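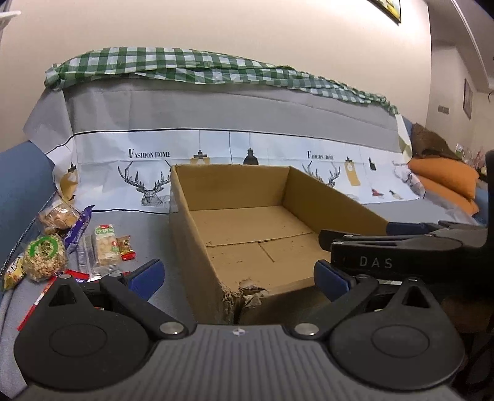
Plain brown box, open top, snacks to the left

Gavton Snack Box Refill – mixed case

Mixed snacks for break rooms, waiting rooms, the back seat, whatever. 40 packs per case. One carton, no inner trays, no shredded paper. Ships flat-rate.

What's in it
Crackers, sweet and salty. Fisitz corn puffs. Pan rice crisps. Nut mixes in small bags. Drink sticks (see below). Mix changes a bit month to month – we pack what's fresh. Can't pick single flavors in the mixed case, sorry. For one flavor only, order the Anudden single case.

Drink sticks
Tall skinny pouches, tear top, pour in a glass of cold water and stir. Good for the desk drawer. Also sold loose in the 9 pack.

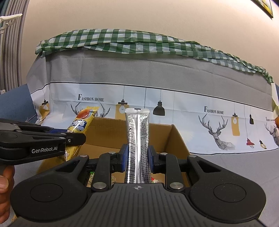
Two silver stick pouches, side by side

Sizes
Mixed case – 40 packs
Bulk – 288 packs, comes on 2 pallets layers, call first
Stick refill – 9 sticks

Storage
Cool and dry. Not on top of the fridge, it gets warm up there. Once a pack is open eat it the same day or clip it shut. Best-by date is on each pack, not on the carton.

Allergens
Contains wheat, milk, soy, peanuts and tree nuts. Check each pack, the recipes differ. No nut-free version of the mixed case right now. We get asked alot. Maybe January.

Shipping and returns
Orders in before noon go out same day. Cartons are thin single wall to keep the weight down, corners can get beat up in transit. If packs inside are crushed send us a photo within 9 days and we replace them. Unopened cases can come back, you pay the postage. Opened ones no.

Recycling
Carton goes in with the paper. Foil pouches mostly don't – check with your town.

Page updated May 20, 2026. Prices shown at checkout.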